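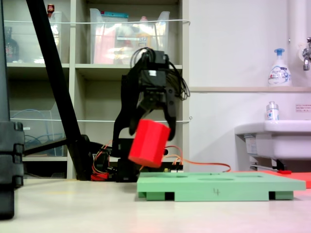
A red cylinder and a green board with three round holes.

Learning shapes in two languages: news from the Mutwood family group

By Yuk-lan Siu

Many of you asked me after the October meeting to write down what we spoke about, so I try to do it here. The subject was how small children learn the words for shapes when they hear one language at home and a different one at nursery. I am not a teacher by training. I came to this country as an adult, I have raised two children in Cantonese and English, and for 8 years I have helped at the family group in Mutwood. Please read what follows as the notes of a parent.

We began with the word "round". In English it seems a very easy word, but it does many jobs. A ball is round, a plate is round, a coin is round, and a tin of soup is also round if you look at it from the top. A child of three hears the same word for all of these and has to guess what they share. In Cantonese we have the same difficulty, and the parents who speak Portuguese and Polish told us it is the same with them. One father had a daughter who called every round thing "moon" for a whole winter. He did not correct her, and by the spring she had stopped.

Mali Voyle, who leads the Jeltach reading room, brought her notes from the sessions there. She has observed that children learn "circle" quite early, from books and songs, but that "cylinder" comes very late, although they hold cylinders in their hands every day. Her opinion is that adults avoid the word. We find it too long and too much like school, so we say "tube" or "roll" or "that thing". She encouraged us to use the real word from the beginning. A child who can say "dinosaur" can say "cylinder".

Some parents were worried about this. They feared that if they do not know the correct word in English, they will teach it wrong. I had the same worry for many years. My advice is to use the language in which you feel at home. If you know the word for cylinder in your mother tongue, say it in your mother tongue, and say it often. When the child meets the English word later, the idea will already be there, and only a new name has to be added. My son knew the Cantonese names for all the shapes before he started school, and the English names followed within one term.

We spoke also about the kitchen, where most of this learning can happen without buying anything. The lids of saucepans are good for "bigger" and "smaller". Dried pasta comes in many forms, and the short tubes can be put on a string. A slice of carrot is a circle and the piece it was cut from is nearly a cylinder, and this can be shown while you prepare the soup. One grandmother lets her grandson put the clean spoons back in the drawer, each kind in its own place, and she names them in Greek while he does it. She told us that it takes a very long time and that dinner is late.

Then there was a discussion on position words, which I found the most useful part of the evening. "In", "on", "over", "behind" and "next to" are short words, but they are hard to carry from one language to the other. I still make mistakes with "in" and "on" myself, and my daughter corrects me with great pleasure. Mali suggests that we play with one object and one box, and that we use only two of these words in one day. "The sock is in the box. The sock is on the box." The next day you can change the object and keep the words. I have tried it with my neighbour's little boy and he wanted to continue much longer than I did.

One question stayed open. Should a parent change to English when other children come to visit? About half of the room said yes, for politeness. The other half said that the child then learns that the home language is something to hide. I do not have a good answer. In our house we said things twice, first in one language and then in the other, and the visitors learned a few words of Cantonese, mostly the names of biscuits.

For those who would like to read more, the library in Trindade Road has a shelf of picture books in two languages, which you will find behind the large print novels. At the last check it held 133 titles. The Polish, Urdu and Portuguese sections are strong, and the Cantonese section is rather small, so if you have books which your children have outgrown, the librarians would be glad to receive them. The loan is for three weeks and can be extended once at the desk.

We have also received a grant of £900 from the Grurnus fund, for which we are very thankful. It will be used for new books and to pay for the hall during the winter months. If there is a title you would like us to order, please write it on the sheet beside the coat hooks, with the language and, if you know it, the name of the publisher.

The next meeting begins at 2 pm in the small hall, and the subject will be counting songs. Please bring one from your own childhood, even if you remember only the first lines. Tea is provided, and children are welcome to come with you.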